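How to wrap your hands before sparring

For this you need one pair of cotton wraps, long enough for an adult hand. I use the Zuton ones, and I have washed them maybe 100 times.

Put the loop on your thumb and open the fingers wide. Go over the back of the hand, then three times around the wrist. After this, make three turns over the knuckles.

Now pass the wrap between each finger, always coming back to the thumb side.

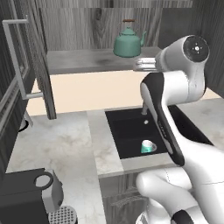
Finish at the wrist and close the tape. Make a fist. If the fingers become cold or white, open everything and start again with less tension.

Bart Claeys, my first coach in Plullcombe, let us repeat this 5 times before class.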